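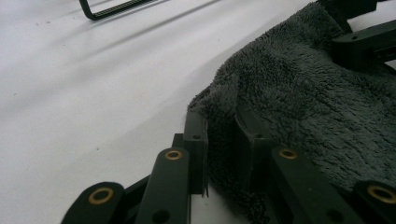
White tabletop, May meeting

Wiltton Allotment Gardens Association
Minutes of the General Meeting, 5/5/18

Chair: Hilkka Lahtinen
Minutes: Farhad Farahani

The meeting opened at 10:10 a.m. in the clubhouse. Apologies were received from the holders of plots 12, 31 and 40.

1. Minutes of the last meeting
Approved with one correction. Under item 6, "north gate" should read "east gate". The north gate has not been repaired and does not need to be.

2. Matters arising
The lock on the tool shed has been replaced. Keys are with the Chair. Plot holders who still have an old key can throw it away.

The letter to the Fanitz Road residents about parking went out in March. Two replies came back, both friendly. One asked that nobody block the driveway opposite the east gate on weekend mornings. Members agreed to this and a sign will go up.

The missing wheelbarrow has been found behind the compost bays on the lower path. It needs a new tire.

3. Accounts
The balance stands at $3,348. Since the last meeting the association has spent $283 on lumber and screws for the compost bays and $214 on hose and fittings. Three plot fees are still unpaid and reminders have been sent.

A member asked whether the fees for half plots could be lowered. The Chair said that this had been looked at two years ago and that the water charge is the same whether a plot is whole or half. It was left as it is. The member asked for her disagreement to be noted.

4. Water
The water was turned on in April. The standpipe at the bottom of the Foulkes side drips constantly and the ground there is soft. Farhad Farahani has tightened it twice without much effect. A plumber has quoted $281 to dig out and replace the pipe and tap.

There was a long discussion. Some members felt that the tap alone could be changed for much less. Others pointed out that the pipe is the old galvanized kind and has already been patched near the elbow – the patch is from before most of the present members joined. The quote was put to a vote and accepted, with four against.

Until the work is done, please use the middle standpipe and keep the hose off the path.

Members were reminded that sprinklers may not be left running unattended. Hoses must be disconnected after use so that the next person can fill a can.

5. Compost bays
Two of the three bays are finished. The third needs a front panel and will be done in the next few weeks. Bay one is for adding, bay two is resting. Please read the boards before tipping anything in.

No bindweed, no cooked food, no potato tops with blight. Woody stems go on the brush pile and will be chipped in July, when the chipper is rented.

It was asked whether horse manure could be ordered again from the Drositz stables. The last load had a lot of straw in it and was slow to break down, but it was cheap. The Chair will ask for a price on an older heap. Anyone who wants a share should put their plot number on the list inside the clubhouse door.

6. Neglected plots
Plots 8 and 27 have not been worked this season. The holder of plot 8 has been ill and a neighbor has offered to cover the beds and keep the grass down until fall. This was accepted with thanks. The holder of plot 27 has not answered two letters. A final letter will be sent giving 30 days, and after that the plot goes to the first name on the waiting list.

7. Plant sale
The sale will be held at the east gate as before. Tomatoes, squash and peppers usually go first. Leeks did not sell last year and should not be brought in large numbers. All pots must be labeled with the variety if it is known, and "unknown tomato" is fine if it is not.

Prices stay the same. Setup is from 8 a.m. and unsold plants go home with whoever brought them – last year several trays were left in the clubhouse and died there.

8. Slugs
Raised by plot 19. Several members have lost young lettuce and beans. Beer traps, copper tape and picking by torchlight were all mentioned. The rule on pellets has not changed: only the iron phosphate type may be used on the site, and the container must be kept locked away.

9. Any other business
The mower is due for service. Farhad Farahani will take it in.

Plot 22 has spare raspberry canes to give away. They are in a bucket by her shed.

A member asked if the gate could stay open later in summer. The Chair will check with the insurance and report back.

10. Next meeting
July, in the clubhouse, date to be posted on the notice board. Items for the agenda should reach the Chair a week ahead.

The meeting closed at 11:50 a.m.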